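# Pre-run scene check, object-goal navigation study

Checked by: Hatice Gökçe
Second reader: Barış Coşkun
Build: Lumenta, plant-target room

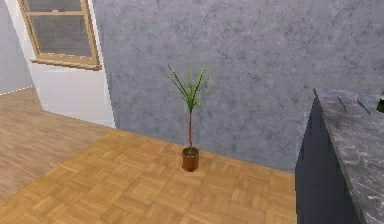 ## Scene and assets

- [x] Target is the potted plant, standing on the parquet near the middle of the room. Nothing else on the open floor.
- [x] Pot rests on the floor with a shadow at its base. No gap or sinking seen.
- [x] Two floor materials load, basket-weave parquet and long planks. Boundary is a clean diagonal.
- [ ] Baseboard at far left looks slightly dashed where it meets the planks. *Comment: cosmetic, but fix before we render the paper figures. BC*
- [ ] Items on the marble counter need labels. *Comment: I can't tell if the two slender ones are pens or utensils. Look them up in the asset list and don't guess. HG*

## Collision and limits

- [x] Collision mesh on the pot matches its outline.
- [ ] Leaves have no collision mesh. *Comment: the agent can pass through the crown and still log a clean approach. Count those as contacts until Flosstead sends the new asset.*
- [x] Cabinet corner included in the contact log.
- [x] Episode stops after 2,000 steps.

## Results carried over

- [x] 527 episodes replayed with the old planner. 46 ended in contact, almost all at the cabinet corner.
- [x] 6 replays would not load and were left out of the contact rate.
- [ ] Same seeds to be run with the new planner. *Comment: keep the old contact margin for this one or we can't compare them. BC*

## Sign-off

Not cleared for the full run. Leaf collision and counter labels are still open. Hatice to recheck Thursday.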